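Hindgate camera trial

The Hindgate camera trial was a comparison of two camera units for outdoor mobile robots, run by Medetum in August. Both units, the Isah and the Tultumetti, were driven over the same 344-meter course at walking speed. Each unit made 50 runs. Results were scored on how well the robot held its line on plain paving, where there is little for software to track. The Isah lost its position on fewer runs but used more power.

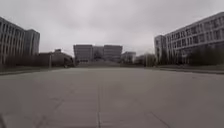
Paved plaza between multistory buildings under an overcast sky.

A later round with a new controller added 154 runs.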